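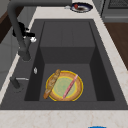
17 September 2024

Arrest tracking, Enden protests. Notes from this morning, mostly so Nidia doesn't have to ask me twice.

Pulled the overnight reports for Enden and Plurton. Two counts in circulation. The ministry statement says 15 detained outside the district court. The lawyers' list has more than that but includes people picked up in Plurton on Sunday night, so not the same event. Kept them as separate rows. Do NOT add them together, I did that in March and it took a week to unpick.

Crowd size: police say 300, organizers say 700. No usable overhead footage. Entered both as low/high with the source in the notes column, left the midpoint blank. Last year's sheet filled the midpoint automatically and people quoted it as if it was a finding.

Charges. Statement only says "disturbing public order." Court docket for Enden is down again, tried 2 times, timed out both. Nidia Palomino has a contact at the clerk's desk, asked her to check whether anyone was actualy charged or just held overnight. Until then the status is "detained, charge unknown." Not "arrested."

Coding problem – the Castaño case. He is on the lawyers' list under Plurton, but the ministry names a Castaño under Enden. Same person moved between stations? Two people? The ages don't match but the ministry has got ages wrong before. Flagged yellow, left out of both totals for now. If anybody clears it up please write HOW in the comment, not just change the color.

Tovby. Local radio there reported a solidarity march, then took the item down by noon. I saved the text but not the audio, stupid. Single source, so it goes in the pending tab. Road closure notice for the same street would fit, but closures happen for the market as well.

Scraper: broke on the new ministry page layout. Date field now sits inside the headline so everything came in dated today. Fixed by hand for this batch. Real fix needs someone who remembers how the parser handles the old pages too, I don't want to touch it and lose the archive.

Wording for the weekly sheet, draft: "Authorities reported 15 detentions in Enden. Charges had not been made public at time of writing." Leave the reason for the protest out untill we have it from somebody who was there – the statement calls it a "private dispute" and thats their phrase.

To do
– docket again after 4
– Nidia re clerk
– family statement, needs a second translator, mine is rough
– back up the Tovby text somewhere other than my desktop

Docket still down at 4:20. Trying again tomorrow first thing.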